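Über uns
27. Februar 2025 | Von Marcela Murín
Kategorie: Haus & Team

Wenn ein Bürgermeister einen Kranz niederlegt und dabei in die richtige Richtung schaut, dann haben wir vorher mit ihm geübt. Kostinmont ist ein Büro für Protokoll und Gedenkveranstaltungen mit Sitz in Vastville. Wir planen Jahrestage, Enthüllungen, Staatsbesuche kleineren Formats und alles andere, wozu eine Blaskapelle bestellt wird.

Gegründet hat das Büro Lenka Bartoš, nach sieben Jahren im Protokoll der Stadtverwaltung und einer Denkmalenthüllung, bei der das Tuch am Denkmal hängen blieb. Der Festredner sprach damals 51 Minuten, das Tuch hielt länger durch. Seitdem prüfen wir Tücher persönlich.

Zu unseren Kunden gehören Gemeinden, Landtagsfraktionen, Opferverbände und gelegentlich ein Konsulat. Parteipolitisch sind wir neutral, was uns verschiedene Parteien schon übel genommen haben.

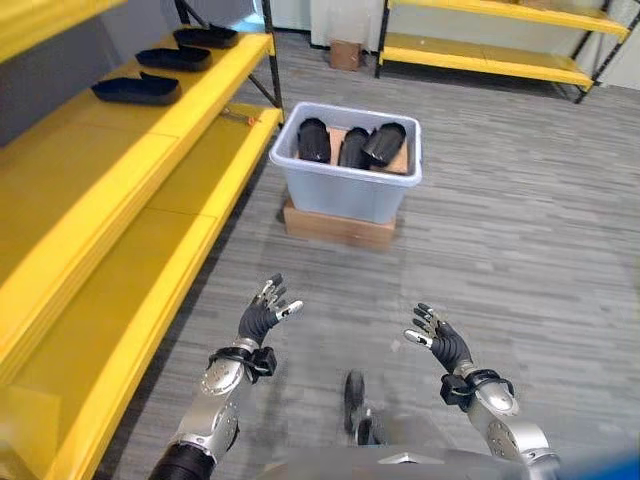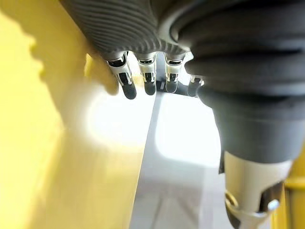
Roboterhände, zwei Ansichten

Die Sitzordnung ist unser Kerngeschäft. Wer glaubt, die erste Reihe sei eine Reihe wie jede andere, hat noch nie einen stellvertretenden Kreisvorsitzenden in die zweite gesetzt. Unsere Kartei umfasst inzwischen über 3.000 Anreden samt Titeln, Vorrang und bekannten Empfindlichkeiten. Sie wird jeden Juli überarbeitet, nach Wahlen auch nachts.

Reden schreiben wir auf Wunsch ebenfalls. Zeitzeugen dürfen bei uns so lange sprechen, wie sie möchten. Minister bekommen ein Zeitlimit und ein Pult, das nicht wackelt.

Seminare für neu gewählte Amtsträger finden im Haus Leren statt: Kranzschleifen, Schweigeminuten (ja, die ganze Minute) und der Umgang mit Mikrofonen, die noch an sind.

Kommentare

gerdi_w: Bei uns hat das Büro den Volkstrauertag betreut. Zum ersten Mal wusste der Gemeinderat, wo er stehen soll.

Stadtrat a. D.: Dritte Reihe, hinter der Säule. Ich habe das nicht vergessen.

M. Murín: Wir auch nicht, steht in der Kartei.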